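3.2 Tableware and portion judgment in shared kitchens

The second part of the study looked at how people in shared housing judge the size of a serving when the dish itself changes. Earlier work has mostly been done in dining halls, where plates are uniform and the food is served by staff. Residents of shared houses choose from whatever is in the cupboard, and the same stew may be eaten from a deep bowl by one person and from a flat dish by another.

Households were recruited at two sites, Cencombe and Mireo. In total, 28 adults took part. Each was asked to serve a normal evening portion of cooked rice on 8 occasions, using a dish assigned by the research team. Dishes differed in depth, rim width, color and outline, and both round and oval forms were included. Portions were weighed before the meal, and leftovers were weighed after it.

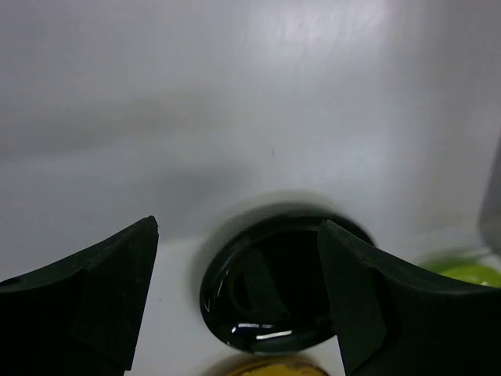

Participants were not told that weight was the main measure. They were informed that the study concerned kitchen routines, and a full account was given at the closing interview. Four residents asked during that interview whether they could see their own figures, and these were supplied in writing.

Serving weights rose with dish depth at both sites. The effect of color was weaker and did not hold for the Mireo households once depth was taken into account. We had expected dark dishes to lead to smaller portions of rice, given the strong contrast between food and surface, as argued by Kostiuk. The present data give only limited support to that view. Residents who cooked for others on most evenings were less affected by the dish than residents who usually cooked alone, and they also left less food uneaten.

Storage may matter as well. In several kitchens the dishes in daily use were those left near the sink, while better matched sets stayed on upper shelves. Figure 2 shows mixed dishes with a plastic bin. 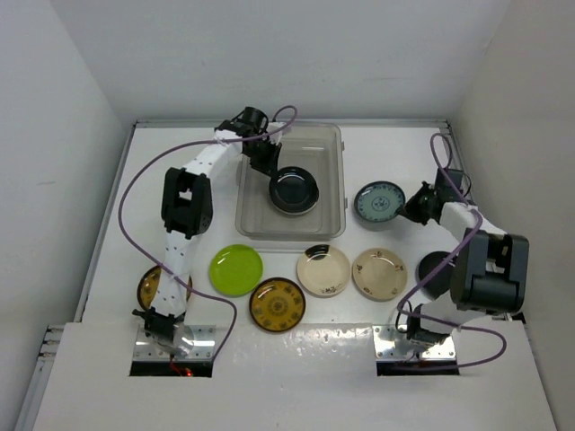 Vol. 28, No. 2
Figure 2. Round dishes and a translucent bin on a white surface.

Interview notes from the Cendow pilot point the same way. Residents there described picking up the nearest clean bowl and filling it to a familiar level below the rim. Berhanu Zeleke coded these remarks separately from the serving weights, and the two sets of results were compared only after coding was complete. The level named most often was a finger's width below the rim, regardless of how deep the bowl was.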